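厨房操作机械臂项目 三月进展报告(设备采购与预算部分)

报送:Hivano 基金项目管理处
编写:项目设备组

一、本期概况

这一期我们最想先报的好消息是:操作台的设备清单终于定下来了!上一份报告里还有大半页“待定”,现在只剩两项没有落实,一项是备用夹爪,一项是第二工位的配电改造。整体采购进度比年初的计划略快,预算没有超支,账上还留出了一点机动空间。

项目目标没有变化,仍然是让一套桌面机械臂学会操作普通家庭厨房里的小家电,包括开关门、转旋钮、取放托盘。经费也仍按批复的三个科目执行,即机械臂及末端执行器、操作对象、配套设施。下面按科目汇报。

二、机械臂及末端执行器

主臂在 Briler 和 Pillden 两家之间选择,组里来回讨论了很久。Briler 的报价高一些,但力控接口开放,学生写的控制程序几乎不用改就能跑起来;Pillden 的负载更大,外形也漂亮,可我们用不到那么大的负载,而且它的控制柜要占掉半个工位。试用结束以后大家意见很一致,选了 Briler。合同已经签署,首付款按约支付,尾款等验收之后再付。

夹爪方面,原计划买两套同型号的平行夹爪。试用期间发现标准指尖去拧圆形旋钮时容易打滑,尤其是旋钮面比较平、只靠中间一条凸起受力的那一类。我们请 Jiang 精密加工做了一批可更换的软指尖,每对 600 元,先订了少量试装,装上之后拧旋钮的手感好了很多,组里几个人当场就想再加订。不过还是忍住了,打算先把耐久测试做完,再决定批量和硬度。

备用夹爪因此推迟到下一期采购。这笔钱没有挪作他用,仍留在原科目里。

三、操作对象

这一项金额最小,花的心思却最多。最初的方案是定制一批“标准家电模型”,尺寸统一,便于比较。后来做预算时一算,定制一件的费用够买好几台真家电,而真家电的门有弹簧、有阻尼,旋钮有档位感,这些正是我们想让机械臂学会应付的东西。所以改为直接采购市售产品,目前登记入册的操作对象共 27 件,其中小烤箱、电水壶和带盖的锅占大头,其余是托盘、隔热垫和各类餐具。

本期用于操作对象的支出合计 1,834 元,票据已整理好,随附件一并提交。单价不高,坏了也换得起,这一点对后面的反复试验很重要。我们给每件都贴了编号,建了台账,门把手的高度、旋钮直径、开门方向都量好记录在册,后面写程序的同学可以直接查用。

小烤箱是这一科目里我们最喜欢的一类。一台机器上同时有下翻的门、横向把手和两个旋钮,几个基本动作全都能练到,占的台面还不大。下一期想再补两台不同把手形式的,比较一下同一套抓取策略能不能通用。

四、配套设施

操作台面选用深灰色,背后是白墙,相机拍摄时背景干净,浅色家电的轮廓很清楚,省去了不少后期处理。灯具没有另外购买,利用房间原有照明,再调整一下相机曝光就够用了,这里省下的钱转入了线缆和固定件。

用电是本期遇到的主要问题,需要向管理处说明。现有墙面插座的位置偏高,家电自带的电源线又普遍不长,机械臂在台面上活动时,悬空的线很容易被碰到。现阶段训练的都是开门、转旋钮这类机械动作,家电不需要通电,全部断电操作,暂时不受影响。等进入加热任务阶段,就必须有靠近台面的供电,并且能一键切断。物业已经来看过,初步方案是沿台面后沿加装一条带急停的插座排,施工不需要停掉第一工位。

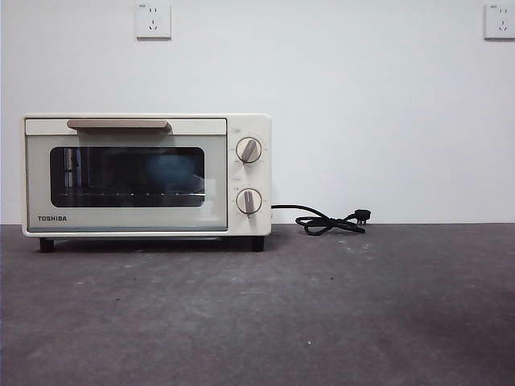

图1 操作台上的东芝(TOSHIBA)小烤箱,电源线未接,上方为现有墙面插座

断电操作还有一个意外的收获。旋钮可以随便转到任何位置,不用担心空烧,试验准备的时间短了很多,同学们一个下午能排的轮次比预想的多。这段时间我们打算充分利用,把门和旋钮两类动作的数据尽量采集完整。

五、下一期计划与经费安排

下一期的重点是主臂验收、软指尖耐久测试和配电改造。耐久测试计划每对指尖连续拧旋钮 100 次为一轮,每轮结束后检查磨损并拍照存档,结果会作为加订的依据。

经费上有一项申请:配电改造原先没有单列,希望从配套设施科目的结余中支出,总额不变,只调整用途。施工报价拿到以后我们会补交书面说明。如果管理处认为需要走正式的变更程序,也请尽早告知,我们好把材料一起备齐。

另外,主臂到货以后很欢迎管理处来现场看看。现在台面、相机和操作对象都已就位,就等机械臂上桌了,组里每个人都很期待!

附件:
1. 操作对象台账
2. 本期支出票据汇总
3. Briler 与 Pillden 试用对比记录
4. 软指尖试装记录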